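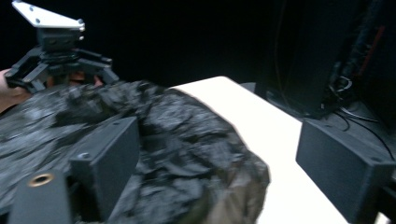 2021-11-07
套袋记录,接上次那页。

上次写到旧袋用完,新到的是 Pandey 送来的灰色薄袋,整箱折得很死。今天把桌边的小纸篓重新套一遍,顺便把做法定下来,写给下周轮到收拾的人看。

先说袋子。灰色,半透明,膜很薄,从卷上撕下来以后两层贴在一起,用手指搓封口那一头是搓不开的,要搓另一头。分不清哪头是口的时候,看压线:有一道横着的热封线的是底。我搓错过两次,都是因为没开大灯。手太干也搓不开,在湿海绵上按一下指尖再搓,比对着袋口吹气快。Bimla Garg 习惯甩,抓住两个角往下猛甩一下让它灌风,大袋可以,这种小尺寸的甩不起来,只会拧成一条。

再说篓。用的是那只浅绿的,侧面有竖棱,上大下小,口上一圈卷边比较厚。卷边厚有好处也有坏处。好处是袋口翻过去以后有东西可以勒住。坏处是袋口周长要有余量,余量不够,翻到最后一段会绷得很紧,薄膜就从折痕那里开裂。裂口一般不长,但是会顺着往下跑,倒咖啡渣的时候才发现。

步骤暂定如下,试过之后再改。

一、篓先擦。桌上放一张废纸垫着,把里面的碎屑磕出来,尤其是竖棱之间的。内壁有胶渍的用酒精擦,不要用刀刮,刮出毛刺会挂袋子。
二、袋子搓开口,两手各拿一边,往两侧撑到能看见里面。不必全部抖开。
三、对准篓口,先让袋底下去。底没下去就翻边,后面一定要返工。
四、先翻离自己远的一边,再翻近的一边,两侧最后翻。
五、手伸进去把底压到四周,把空气赶出来。
六、多出来的袋口在一侧打个小结,塞到卷边下面。

第三步最容易出问题。袋子中间没抖散,会团成一坨卡在篓口,看起来像套上了,其实下面是空的。碰到这种情况不要硬往下捅,提起来重新撑。

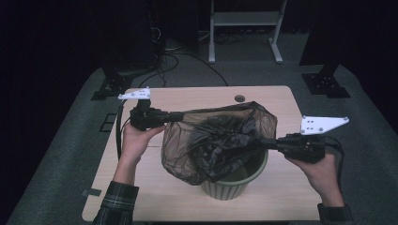

Ylva Torvik

接着写第三步。袋子下半截已经垂过篓沿、一部分进到篓里的时候,中间那团皱的还在口上,颜色看着比旁边深,因为几层叠在一起。这时候两边要夹住袋口往外拉。拉的位置也有讲究,夹在袋口边上才拉得开,夹到袋身中段会把前后两层压到一起,越拉越闭合。写在这里提醒自己:找边,别找肉。

桌子的问题。浅色木台面滑,轻的空篓一带就跑,套袋时两手都占着,没有第三只手扶篓。可以在篓底贴一小块防滑垫,Naveen Bajpai 说抽屉里有剩的,我还没去翻。或者在篓里先放一块重的东西,套好再取出来,但这样要多伸一次手,取的时候又容易把袋子带上来。先试防滑垫。桌面后侧那个走线孔注意一下,碎屑扫过去就掉进孔里,扫的时候往前扫。左边台沿上还粘着一点深色胶带,下次擦桌子一起揭掉。台子外圈铺的是深灰地毯,掉了线头和碎纸不显眼,要蹲下来看一遍。

旧袋怎么处理。装过干垃圾、没漏没破的黑袋可以再用一次,前提是里面只装过纸和包装。揉成一团的旧袋先拉平再判断,团着的时候什么都看不出来,皱褶里经常夹着扎带头和小螺丝。夹了金属的不要直接扔进纸类,挑出来。油污的一律丢。Osvaldo Ruggiero 问过能不能把旧袋叠成三角收起来,可以,但是谁叠谁负责检查有没有洞。

尺寸。Brendetti 的目录上有两档,小的一档每箱 200 只,大的每箱 300 只。小篓用小的一档,门口那只高桶用大的一档,不要混放,混过一次,结果高桶里套的是小袋,袋口整个滑进桶里,第二天要伸手去捞。箱子侧面我用记号笔写了“小”“大”,放回架子时字朝外。

大袋套小篓也不行。多出来的膜堆在口上,扔东西时会盖住口,人就往旁边丢。实在没有小袋,把多余部分全部拢到一侧打结,按第六步做,结要打大一点。

Mohit Rana 提过换成 Ekov 的带抽绳的袋子。抽绳的好处是收口快,不用打结;缺点是绳子那一圈比较硬,翻过厚卷边的时候容易弹回来。我倾向先把现在的用完。六月订的那批厚袋质量不错,可是搓开以后不贴壁,篓里占地方,小篓装不了多少就满了。薄袋虽然容易裂,贴得好。

收袋的做法也记一下。先把四周翻边松开,全部往上提,不要抓着一点就拽,薄膜受力集中必裂。提起来以后捏住口慢慢转,转两圈再打结。有尖东西的(剪下来的扎带、断的批头)用废纸包一层再放进去,这条以前口头说过,现在写下来。湿的东西不进桌边的篓,去水池旁边那个桶。

待办
防滑垫找出来,剪成比篓底小一圈。
左边台沿胶带揭掉,残胶用酒精。
架子上的小袋挪到下层,站着就能拿到的位置留给手套。
问 Naveen 门口高桶的脚踏什么时候修,现在要用手掀盖。
Havano 的那盒封口夹试一下,夹在卷边上固定袋口,看能不能省掉打结那一步。夹子太厚的话会影响两只篓叠放,先只拿一只试。

下一页接着记防滑垫的结果。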